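Clear pouches for small play food, do they last?

Started by bouchra_r, 04/09/2021

bouchra_r
Hello all. My daughter has a big quantity of toy food and everything was living in one deep basket. She turns it over on the floor every time she wants one bread. So I am now sorting it into small zippered pouches with a transparent body, one pouch for each kind. I paid 275 for a set of 17, in our money, so please tell me before I open the rest if this is a mistake. My husband says yes, of course.

PetekB
It is not a mistake but 17 is too many. We had the same idea and after two weeks my son could not remember what is where, even when he could see it through the side. We went down to five pouches and one open tray for the long pieces.

milovan_s
I disagree with Bujar. The clear side is the whole point, a child of three cannot read a label but she can see a red thing. The problem with these pouches is the zipper. Ours was from Kirkness and the slider came off in August. I put it back with a fork, two times. The third time I gave up.

bouchra_r
Thank you both. Mine has a green fabric top with the zipper and green trim on the plastic. I put the table against the wall and started with the small things, because those we lose first. The long vegetables I have not decided.

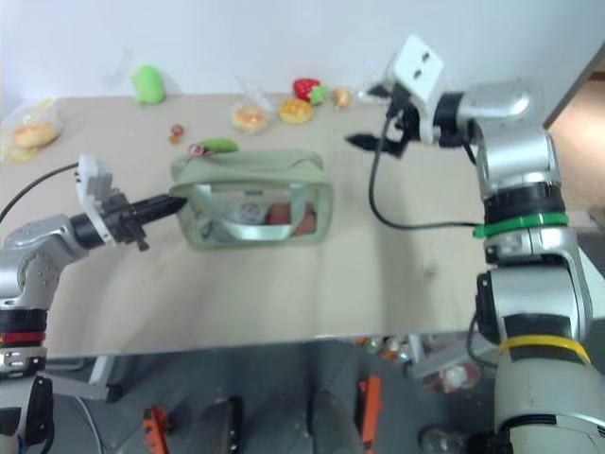

What size of pouch is best for small play food?
Choose one that your child can open fully with one hand inside, and fill it only to the half, so the zipper does not pull at the corners.

That is from the leaflet of my Nilorora set and I copied it here because it is the only useful line in it.

Tsegereda A.
I would not follow the "half full" so strictly. We fill ours almost to the top and the zipper is fine after one year. But I never put hard round things together with the bread, they make marks on it. The bread I keep in a plain clear bag and it costs nothing.

PetekB
A plain bag is not good with a small child in the house, sorry. I would keep it on a high shelf or not at all.

Tsegereda A.
Mine are six and eight, so for us it is okay. For a three year old you are right.

fiifi.annan
I came to this thread from the search. Did anybody try the Takagi boxes? They take 600 ml, have a hard lid, and they stack. The green pouch looks nicer, I admit, but a pouch falls over when you stand it on the shelf.

milovan_s
I had them. The lid is too strong for small fingers, so my daughter brought me the box every five minutes. With the pouch she manages alone, until the slider breaks.

bouchra_r
I will use six pouches and return the others if the shop agrees. The cucumbers go to a tray, like Bujar wrote. I will write again after one month about the zippers.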